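Pinholes after exposure on one mesh only

Posted by Nelu Toma in Emulsion and Stencils
Last updated: Wednesday, 16:40

I print water-based on cotton, mostly one and two colour. For the last few weeks my finer screens have been coming out with pinholes, scattered at random and heavier towards the squeegee side. The coarse screens are clean. Same emulsion (Rirden dual-cure), same degreaser, same drying cabinet. Exposure is 193 seconds on the fine mesh, which I got from a step test last May. The glass gets wiped between screens.

I block them out with filler, but by the time I've printed roughly 300 shirts new ones have opened up. Is this dust, or am I underexposing?

3 replies | 470 views

Savvas Stamatopoulos

Dust and underexposure look different under a loupe. A dust pinhole has a hard edge and is there straight after washout. An underexposed stencil goes slimy on the squeegee side during washout, then breaks down on press. New holes opening during the run point to the second.

A step test from last May doesn't tell you much now. Lamp output drops with age and a new batch of emulsion can differ in speed. Run the test again on the fine mesh, with the coating you use in production. Change one thing at a time and write the result on the frame.

Check the drying as well. Emulsion that still holds moisture will not harden through, whatever the exposure time. Put a hygrometer inside the cabinet, on the same shelf as the screens. 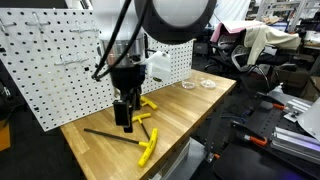
Pegboard and hooks over the bench.

Rafail Mitsotakis-Vlachou

Had this with Kourkoulas emulsion. Changed to a different one and it stopped. Might be worth trying.

Till Teuber

Agree with Savvas on the step test. Two additions.

Dual-cure needs the diazo mixed in fully and then left to stand until the bubbles have gone. If you coat straight after stirring, trapped air leaves small round voids, and they show up more on fine mesh where the coat is thin. Coat slowly, too. A fast pass with the trough pulls air into the openings.

Second, if your lamp unit has a light integrator, expose by units and ignore the clock. My old Skiltusico was past 2,000 hours on the same bulb and the time needed had crept up so gradually that I had missed it.

Filler is fine for dust holes. It won't rescue a stencil that is soft all over.

Nelu Toma

Squeegee side is slimy at washout, yes. Will redo the step test before I touch anything else.

Shares: 2
Comments: 4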